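Robotics > Data > House Rules
Reading time: 3 min
Print this page | E-mail this page

# Herkton Hand-Held Gripper Set: Data Card and Floor Rules

Herkton is a set of 3350 episodes recorded with hand-held grippers on a shared floor at Ellbridge. This file covers what's in it, what we threw out, and the rules people were meant to follow while recording. Most of the rules exist in writing because they first existed as an argument.

Maintainer: Azra Angelovski. Complaints about the rules go to the issue tracker, where they'll have company.

## What counts as an episode

One person, one task, one start and one stop. If you drop the cup, keep going and tag it `drop`. If you drop the gripper, stop, tag it `void`, and go see Stavros Kolev with a suitable expression on your face.

An episode shorter than 8 seconds is flagged on import. You can override the flag, but the script makes you type a reason, and "it was fine" is on the block list.

## Floor rules

1. Walk your route before you record it. Cables cross this floor, and they were here first.
2. Ask before you record anyone. Several people work in the room at once, and a camera on a gripper sees a lot more than the thing it's gripping.
3. Chairs go back where you found them, or at least somewhere a person walking backward won't find them.
4. Stands stay put during a session. If one moves, everybody recalibrates - including the person who swears it moved "a hair."
5. No calling out advice to someone mid-episode. They're busy, and it gets on the audio.
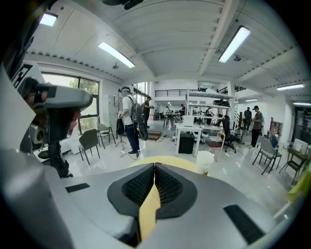 Do bystanders have to sign a consent form if they're only in the background?

Anyone who could be recognized signs, however far back they're standing. If a person says no, we don't record while they're in the room, and we don't ask them why.

## Before you press record

- Wipe the finger pads. Skin oil and cracker crumbs both change the grip.
- Open and close each gripper 10 times and watch the width reading. It should return to the same value.
- Check that the markers are clean and flat. A marker with a curled corner is a decoration.
- Write the task name from the list. We once had 43 spellings of "place cup on tray," and merging them took longer than recording them.

## Table tasks

Keep the table to the objects the task calls for. Phones, keys and your lunch belong elsewhere. Start with both grippers open and clear of the table, hold still for a beat, then begin. Finish the same way.

Work at your normal speed. New people tend to move like they're defusing something, and a policy trained on that will hand you a cup sometime in August.
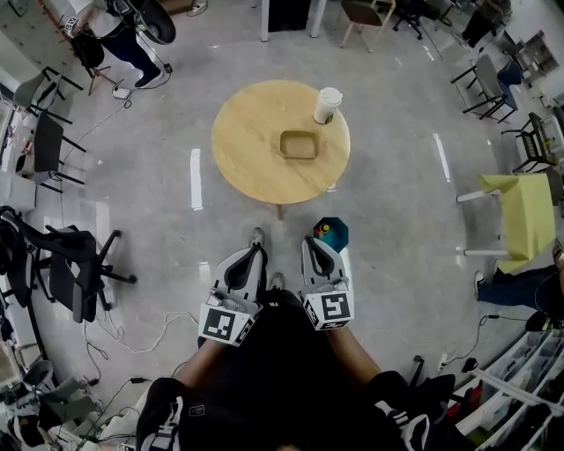 Polák wrote in to say that the hold-still rule is a waste of everyone's time, as the start could be trimmed by script, and that the Orham set does it that way without any trouble. The rule stays for now. We tried the trim script and it cut off the first reach in too many episodes, but a better one would be merged with real gratitude.

## Known problems

- Left and right grippers were swapped in part of the early material. Fixed in the labels, still wrong in the folder names.
- Lighting changes with the hour in episodes recorded near the windows. Late afternoon is over-represented, mornings hardly exist, and the coffee machine is a suspect.
- Audio is removed from the release. See rule 5.

## Changing a rule

Open an issue, say which rule, and paste the episode that shows the problem. Rules changed by shouting across the room are not tracked in version control.

Filed under: Data Cards, Good Practice, Grippers
Print this page | E-mail this page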